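Jarkar: Frequently Asked Questions
Last updated Sunday, July 31, 2022

Who is in Jarkar these days?

Four of us, same as on the first record, though only two are the same people. Preben Steinarsdóttir sings and plays the organ with the missing keys. The rest of us stand behind her and try to end at the same time.

How do you pronounce the name?

The J is a Y. Announcers at festivals have tried everything else, and we answer to most of it.

Is the new album really called Holst?

Yes. There are no planets on it. Holst was the street where we rehearsed, above a shop that sold curtain rails, and the title was on a box of tapes for so long that we stopped arguing. Please don't write to us about Mars.

Why did it take so long?

The first version was finished in April and we hated it by the end of the same month. It had strings. The second version has fewer strings and one song that lasts 87 seconds, which a reviewer has already called "mercifully compact." We're putting that on a poster.

Will there be vinyl?

1000 copies, black, one pressing. Of those, 340 are set aside for the mailing list, so if you joined to get the free download and then stopped opening our emails, now would be a good time to look in your spam folder.
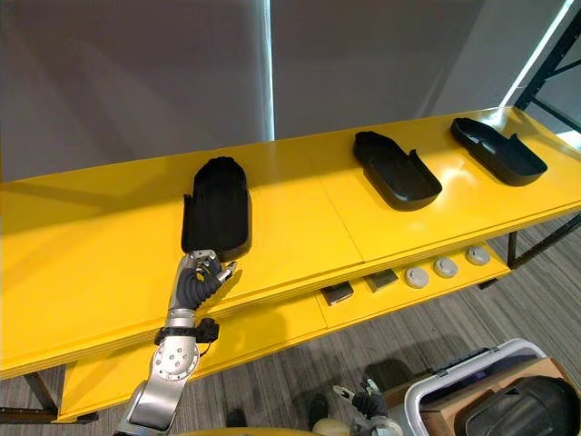 Can I still get the Eltel EP?

Not from us. We sold the last box at a show where the merch table earned more than the band did. Copies turn up online at prices we find flattering and slightly insulting, given what we got for them. The songs are all on the download page, including the one with the dog on it.

Will you play the old songs live?

Some of them. "Domura" stays in the set for as long as people keep shouting for it between the songs we'd like them to hear. "Cold Stairs" is out until Preben can find the lyrics or forgive whoever wrote the second verse (it was Preben).

Are the shows all ages?

Depends on the venue, so check the listing before you buy. Under-14s should bring ear protection and an adult. Adults should bring ear protection too. The bass amp was bought for a much bigger band.

Can I film the show?

A song or two, sure. If you hold a tablet over your head for the whole set, the people behind you will deal with it in their own way.

Do you take demos?

We listen to everything, slowly. Send a link, two songs at most, and skip the part about sounding like us. We have enough trouble with that ourselves.

Can you play my wedding?

We've done one. They're still married, but the venue has asked us not to come back.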